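### 4.2 What households say they throw away, and when

We turn now to the part of the study that gave us the most trouble and, we will admit, the most pleasure. In January we asked 198 households in the Birkett district to keep a kitchen diary, writing down each thing that went into the household trash and the time of day it went in. We had expected thin results. People are busy in the mornings, and a pencil on a string is easy to ignore. Yet 73 of the diaries came back filled in to the last page, and many of the rest were good enough to use for at least the evening hours.

The first thing a reader notices in the diaries is how differently people name the same kind of item. One family writes "wrapper" for everything that once went around food, while their neighbors in Flokach Street give each one its own line, sometimes with a remark on whether the snack had been worth the money. Hayley Nuttall, who did most of the coding, began with a list of six categories borrowed from our earlier work in Sadetti (Bouzid and Nuttall, in preparation) and soon found that packaging alone would need several of its own. We decided in the end to split it by what the packaging had been for: keeping food fresh, keeping it from bruising, or making it easy to carry home.

Bruising turned out to matter more than we had guessed. Foam nets, the stretchy kind slipped over a pear or a mango, hardly appear in the written diaries at all, although they came up again and again when Driss Bouzid sat down with people afterward and talked through their shopping. Several people told him they did not think of a net as trash in its own right – it was simply part of the fruit, and went out with the peel. Snack wrappers were the opposite case. They were written down faithfully, often with the hour, and the entries cluster late in the evening. We take this difference seriously, as any estimate built on diaries alone will lean toward the items people feel they have chosen to eat, and away from the ones that came along for the ride. Figure 6 shows one item from each group.

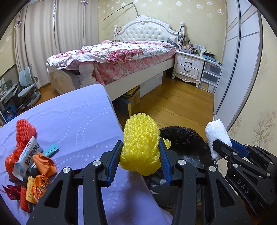
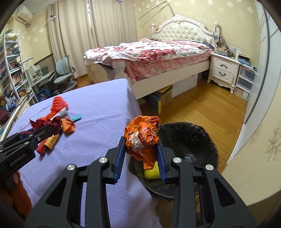
**Figure 6.** Two kinds of light packaging discussed in Section 4.2: a yellow foam fruit net (first picture) and a crumpled orange plastic wrapper (second picture).

In the follow-up talks we therefore asked about fruit first and packaging second, an order that seemed to help people remember. Of those we spoke to, 78 were willing to go back over a week of shopping with us.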